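Do You Need the $775 Plaster Course?

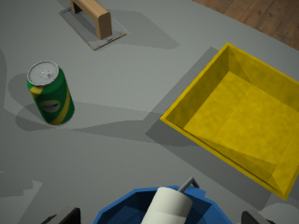
A float-type hand tool with a closed-loop handle.

Three readers have now forwarded me the same flyer from Bravonar, the outfit that promises to turn any homeowner into a plasterer in one weekend. The price is $775 a head. Lunch is extra.

I have doubts. Bravonar says its students leave "wall ready" after 15 hours. Ready for whose wall? I asked the office how many people had gone home and finished a room, and got back a link to the sign-up page. I asked again in writing and got the same link.

Vratislav Procházka has been patching ceilings on the Susside end of town for 30 years, and he isn't impressed either. "Two days gets you a closet," he told me. "Maybe the back of the closet." He did say the weekend would be good exercise.

Then there's the starter kit. The flyer calls it "included," but the small print makes it a rental, with a deposit you get back if the tools come home clean. Clean according to whom, it doesn't say. Rusnák, the hardware store on the corner, will sell you a decent float and a hawk outright, and the man at the counter will talk about lime for as long as you can stand there.

The class was first announced in January, for the old Dukia hall, and then moved, and then moved again. The latest flyer gives no address at all, only a phone number that goes to voicemail.

Maybe it's a fine class. I'd like to hear from anyone who took it and has a finished wall to show for it, preferably one that has been through a winter. Until then I'm keeping my money and living with the crack over the stairs.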